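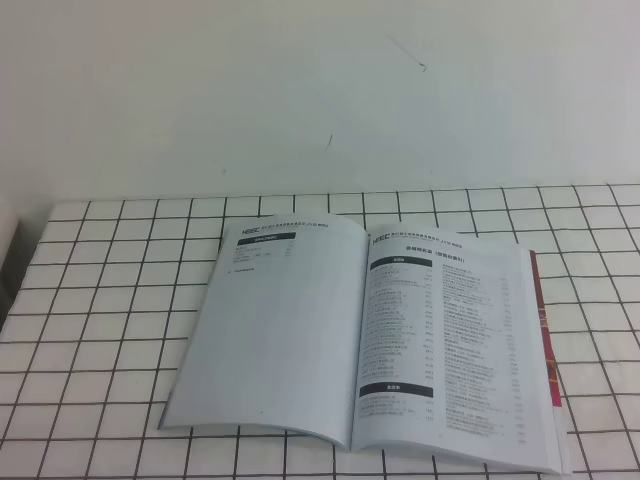

Last changed: September, by Kadri Rimkutė

Flirnska open day set - README

What is in the set

Recordings and stills from the open day of the Ulleck workshop, where we showed our page turning arm to visitors. The set has 705 stills and 569 short recordings of the arm. The two groups do not match one to one, so please do not pair them by file number.

The demonstration

Each showing took 30 minutes and was repeated during the afternoon, the first at 14:00. A visitor chose a booklet from the shelf, we put it open on the tiles, and the arm tried to turn pages forward and then back. After that the visitors could ask questions or move the booklet to a harder angle. Many of them did the second thing, so the later recordings have more variety than the early ones.

The booklets

We used printed matter of several kinds: catalogs, manuals, a few thin magazines. The one at the top of this page has the "HEEC" logo on both open pages, and a title in Chinese characters on the right one. The left page is mostly blank, the right page is full of small listings and bows upward from the fold. Pages with this kind of bend are difficult for our edge finder - it often takes the curve for a second sheet.

The tiles

The white tiles with gray grout come from Gatulen, where we had the same surface in the first trials. The lines are not perfectly straight. If you want to use them for calibration, measure them yourself and do not trust the regular look.

Known problems

- Small print goes soft where the paper curves. Do not use the set to test text reading.
- In 2 recordings the sound of the hall is louder than the motor. We left them in.
- Labels for "page lifted" were made by hand by Eglītis and me, and we did not always agree. Where we did not, the label is empty.

Use

Free for teaching and research. Please write Flirnska open day set in your references. Questions about the labels go to Kadri, questions about the arm to the workshop in Ulleck.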